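Wanted: two people to use a homemade gripper and tell us where it fails

Hallness is a shared workshop on the upper floor of the Drosham building. A few of us are building a pair of hand-held grippers and a small arm to go with them, and we need two outside participants for a run of evening sessions in July. The build is called Toltach. It has no company behind it and I doubt it ever will.

I should say at the start that I'm the doubter in this group. The plan is that a person picks things up with a gripper held in the hand, the motion gets recorded, and the arm later learns to do the same chore from the recordings. I have read the claims people make for this. I have also owned four label makers that were going to change my life. So far our arm can fold a washcloth on a good night, if you're generous about what counts as folded.

What we have is 432 recordings we think are usable, out of 538 made. The rest were thrown out, mostly for lost tracking, a few for reasons we wrote down so badly that we can't read them. Every one was made by someone who helped build the gripper, and I think that's a serious problem. We know how it wants to be held. We squeeze slowly because we know the linkage sticks. If the thing only works for the people who built it, I would like to find out before we spend more money on motors.

What you would do

Pick up, move, fold and put down ordinary cloth items with the gripper, over and over, at a table. Dish towels, washcloths, pillowcases. Sessions run from 6:30 to 8:30 in the evening with a break in the middle. There are 5 sessions. It is dull work and your wrist will get tired. Stop whenever it does.

After each session you fill in one page about what annoyed you. We'd like full sentences. "Felt fine" is no use to us, and "very cool" is worse.

Who we want

Adults who have never used a gripper like ours. No robotics background, please, and no one who already wants it to succeed. Left-handed people are especially welcome, as everyone on the build is right-handed and it shows in the trigger. You should be able to stand for half an hour at a time and climb one flight of stairs, because the freight elevator is for freight.

If you can solder or use a 3D printer, that's nice, but it isn't the job. Say so in your message and we may ask you about it separately.

The setup 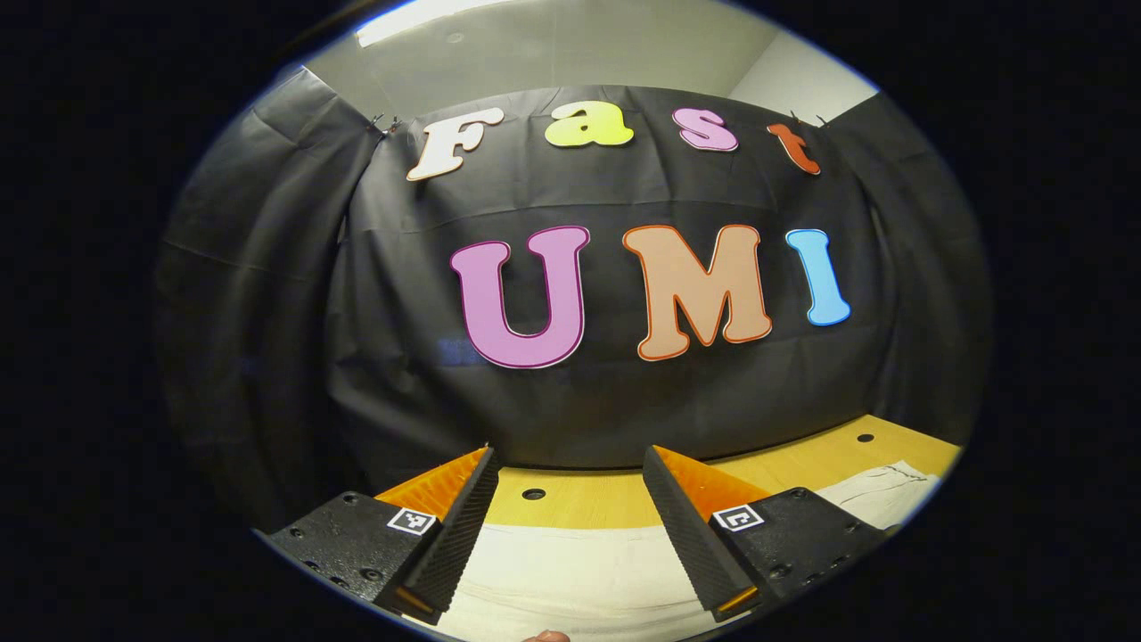
Most of the sessions take place at one table, and I have argued with the others about how much that is worth. One table and one set of lights is a narrow world to learn from. The backdrop is black cloth held up with clips, with "Fast UMI" across it in big colored letters, and a white cloth covers the front of the tabletop. My worry is that the arm gets good at this corner and falls apart in anyone's kitchen. So the last session will be held at Dankwa, the bike repair space across the yard, where the light is poor and the bench is never clear. I expect it to go badly. You're free to expect otherwise.

What you get

Supper on session nights, a day pass to Hallness for each session you finish, and a copy of whatever results we end up with, including the embarrassing ones. There is no cash. If that rules you out, fair enough, it would probably rule me out too.

What we keep

The gripper's camera records the table and sometimes catches hands. We keep those recordings for the build. Your written pages are kept without your name on them. If you quit partway through, you can ask us to delete your recordings and we will.

To apply

Leave a note in the Toltach box by the Hallness sign-in desk, or use the contact form and put "Toltach" in the subject line. Tell us which hand you favor, which evenings are impossible, and one household gadget that let you down and how. We read that last part first.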